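The Nevstead Reading Journal

A hardback journal for people who read a lot and forget more than they'd like to. We made the first Nevstead because we kept finishing novels, loving them, lending them out and then being quite unable to tell a friend the name of the sister or how the thing ended. If you have ever got sixty pages into a library book before realising you read it the summer before last, you are very much who we had in mind!

Inside you'll find 173 numbered pages, most of them given over to book entries. Each entry is a full spread. On the left there is room for the title, author, where you got it, the dates you started and finished, and a small row of circles to shade in if you like giving ratings (plenty of our customers leave them blank, and the page looks perfectly all right without). The right-hand side is simply lined, for whatever you want to say. Some people write a proper review, others copy out a favourite paragraph, and one lady wrote to tell us she uses hers entirely for arguing with the author, which pleased us no end.

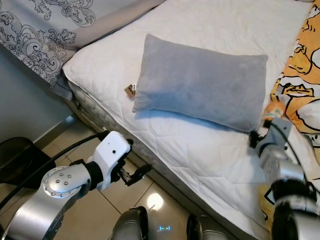

Will a fountain pen bleed through the pages?

Most ordinary fountain pen inks behave very well on this paper, although a broad nib with a wet ink may show faintly on the other side. Give it a moment to dry before you close the cover, and try your pen on the blank sheet at the back first if you are unsure.

What's in it

After the title page comes a contents list you fill in yourself as you go along, so that you can find your notes on a particular book without leafing through the whole lot. Then the entries, and after those a few sections we have added over the years, mostly because people asked:

A to-be-read list, with a column for who recommended it
A lending record (borrower, date out, date back, and a hopeful little tick box)
Series pages, with space for up to 12 titles in each series
Favourite lines, lined and otherwise left alone
Book group notes, with 14 undated meetings
A page for books you gave up on, with no questions asked

The book group section is the newest part. It came about after the Dedton reading circle bought a journal for each of their members and then sent us a long and very kind letter about everything they wished was in it. They wanted somewhere to write down what they thought before the meeting and somewhere else for what they thought afterwards, as the two are so seldom the same, and we have given them exactly that. There's a line for who chose the book as well, and another for what was eaten.

Covers and binding

The boards are covered in book cloth with the title stamped on the spine only, so the front is plain and you can put a label or a bookplate on it. Current colours are moss, ink blue and a warm brick red. The pages are sewn in sections and open nicely flat once the journal has been used for a week or two. When yours arrives it will feel stiff, and we suggest opening it at the front, then the back, and working gently in towards the middle, pressing down a few pages at a time. There are two ribbon markers, one for your current entry and one for the to-be-read list.
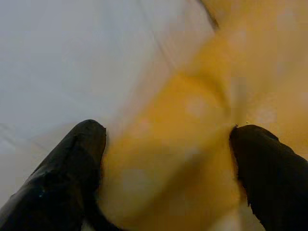
A blurred yellow object between two gripper fingers

Size and weight

It measures 13 cm across by 20 cm tall, a touch bigger than most paperbacks, and it will go in a coat pocket if the coat is a generous one. It's light enough to hold in one hand and write in with the other while you are sitting up in bed.

Goes well with

The Chong bookplates come in a packet on gummed paper and fit neatly inside the front board. The Folten page markers are thin card strips with room for a scribbled note, handy if you like to gather your thoughts while reading and copy them up afterwards. Both can be added to your order at the basket, and we'll pack everything together.

Gifts and ordering

We're happy to gift wrap in plain brown paper and to write a card for you; just put your message in the box at checkout and keep it to a few lines, please, as it is all done by hand. Brick red sold out in March and is now back in stock. If you'd like several journals for a book group or a library, do write to us before ordering and we will work out a price and the postage for the whole parcel.

Page last updated 28 Jul 2024

Contact us | Delivery and returns | © Folten Paper & Books | Back to top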